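Genowefa Kubiak had the kettle on before I'd gotten my coat off, and she wanted to talk about cloth. She runs the textile side of things at Trostmont, and she has hung fabric in every room she has ever worked in. "My mother did it in our kitchen," she told me. "A bare room makes people talk too loud, and then everybody's tired by three."

So she hangs things up — quilts, curtains, old bedspreads, whatever she can get. The patchwork with the diamonds was the first to go up, and it's still the one visitors ask about. She bought it at a church sale in September, for 22 dollars, and spent two evenings mending the seams on one side while her husband watched soccer. "I'd have paid double, but please don't print that," she said, and then laughed and told me I could.
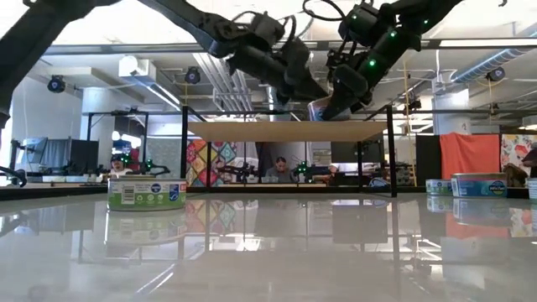
*The diamond quilt at Trostmont, with the orange-red cloth farther to the right.*

I asked how she chooses what goes where, expecting some kind of system, and got a long and happy answer about her aunt's curtains instead. What I gathered, eventually, is that she starts with the loudest piece and lets the others keep it company. Pink, yellow, teal and red all turn up in the quilt, so a plain orange-red sits nicely nearby, and after that she likes one more pattern with some red in it. "You pick up a color and carry it along the wall," she said. "It's like setting a table!"

Bogumił Tokarz, who has shared the place with her for 3 years, was less sure at the beginning. He likes white walls and a shiny white table he can wipe down in one go. "I thought it would look like a yard sale," he admitted. "Then I went on vacation, and when I got back I was glad to see that quilt." He still complains about the dust, and Genowefa still shakes everything out in the yard when the weather is good, usually with him holding the other end.

She has her eye on a striped blanket next, if her sister will ever part with it.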